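Notes from the margins

I spent most of February with one book, and I'm not sorry! It's a small octavo of sermons that came to us in the Laxdal bequest, rebound at some point by a person with a heavy hand and a sharp knife, so the outer edge of nearly every annotation has lost a letter or two. You get used to it. After a week I was reading "ota be" as "nota bene" without blinking.

There are 151 annotated pages, and I've now transcribed 135 of them. Two readers were at work, I think. The first writes a tidy italic in brown ink and likes to draw little pointing hands (some with very fancy cuffs). The second came along about 30 years later, going by the letter forms, and mostly argues with the first. On one page the earlier reader has copied out a line of Seneca, and the later one has crossed out a word and put in a better reading -- then crossed that out too.

Preben Eskildsen very kindly looked over my first batch and caught me expanding the same abbreviation wrong all the way through. It was "quoniam" and I'd been giving you "quando," which made our man sound a lot vaguer than he was. The corrected pages are up on the Ukison site now, so if you downloaded the old set, please grab it again.

I've been working outside whenever the weather lets me, with the scans up big and plenty of coffee.

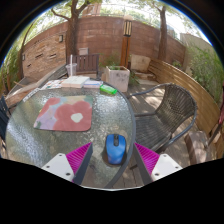
The blue mouse on the patio table.

Next up are the last 16 pages, plus the back flyleaf, where there's a list of what look like loans to friends. One entry has a title I can't make out at all, something starting with "Hor" and then a blot. I'll post a crop of it in the next issue, and guesses are very welcome!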